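Hellwig's "Clean Sleep" Bedding Claims Get a Bigger Label, Not Much More Proof

2019-05-14

Bedding seller Hellwig says a new line of sheets and quilt covers will stay fresh for up to 15 nights between washes, and it wants shoppers to pay extra for the privilege. The line, sold under the name Prutum, goes on sale in July in the company's own shops and online.

The pitch is simple enough. The cotton is treated with a finish that Hellwig says slows the growth of the bacteria that make bedding smell. A full Prutum set for a double bed will cost $95. The company's plain cotton set, which looks much the same on the shelf, will stay on sale for less.

What the company has not done is show its work. The press notice sent out this week talks about "lab-tested freshness" and "a smarter night's sleep," but the test report is not attached. Asked for it, Hellwig sent a two-page summary from Drultel, the firm that makes the finish and sells it to Hellwig. That is a bit like asking the baker whether the bread is good.

The summary does give some numbers. Treated fabric is said to have carried 90 percent less bacteria than untreated fabric after a day in a test dish. It does not say which bacteria, how many pieces of cloth were tested, or whether anyone had slept on them. A dish in a lab does not sweat, shed skin or let the dog up at night. 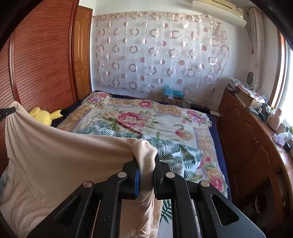
Then there is the wash itself. Finishes of this kind can wear off in the laundry, and the summary covers only six washes. A family that changes its sheets every week would get through those in a month and a half. Hellwig says the finish is "made to last" but would not say how much of it is left after a year, or whether hot water and bleach shorten its life. The care label, going by the draft on the company's website, tells buyers to use cool water and skip fabric softener. Many people wash bedding hot on purpose, to deal with dust mites, and they may not be pleased to learn that their pricey sheets would like them to stop.

Smell is also only one part of why people change the bed. Dust, body oil and crumbs do not care what the cotton has been treated with, and none of the material from Hellwig or Drultel deals with them. The word "clean" is printed in large type on the pack all the same. The line about odor is on the back, in small gray letters.

Hellwig is not the first to try this. Bernthorpe, a smaller rival, sold a "fresh week" pillowcase for a while and quietly dropped the wording from its packs last year. The pillowcase is still in its catalog, at the same price, and is now described as "soft." Bernthorpe did not reply to a request for comment.

Hellwig says it will think about putting the full test report online "closer to launch." It gave no date. The company also said buyers can return an opened set if they are not happy with it, though the return terms on its website still say that opened bedding cannot be sent back - a mismatch it described as "being looked at."

Until the report turns up, shoppers have a summary from the supplier and a promise on a box. A regular wash still does the job on the sheets they already own.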